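Filed under: Automation / Questions we get

Search this site... Go

Print this page | E-mail this page

Firnis demonstration data: FAQ

What is in the set?
521 demonstrations of desk tidying, recorded on two-arm cells in Irville. A person drives the arms, and the joint positions and camera views are saved.

Is 521 enough?
We doubt it. Vendors like to quote 4000 and up, but a big pile of near-identical runs teaches a policy one desk and very little else. Ask how often the objects were moved between runs – few people can tell you.

Does a wrist camera fix that?
No. It helps with the last bit of a grasp. A drawer organizer or a wire basket on the wall still has to turn up in different places in the data.

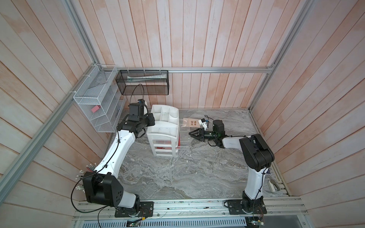 A reader at Putby wrote in to say that we throw out too many failed runs, and that their own policy only learned to recover from a bad grasp once the fumbles went back in. Fair point, though one lab's result is one lab's result. We now keep failures, marked as such.

How long is a run?
Around 15 seconds. Longer ones get split.

Will it work with Zuccaro arms?
Don't count on it. We tried 2 conversions and trust neither.

Can I see success rates?
Not until someone outside our shop has measured them.

Print | E-mail to a friend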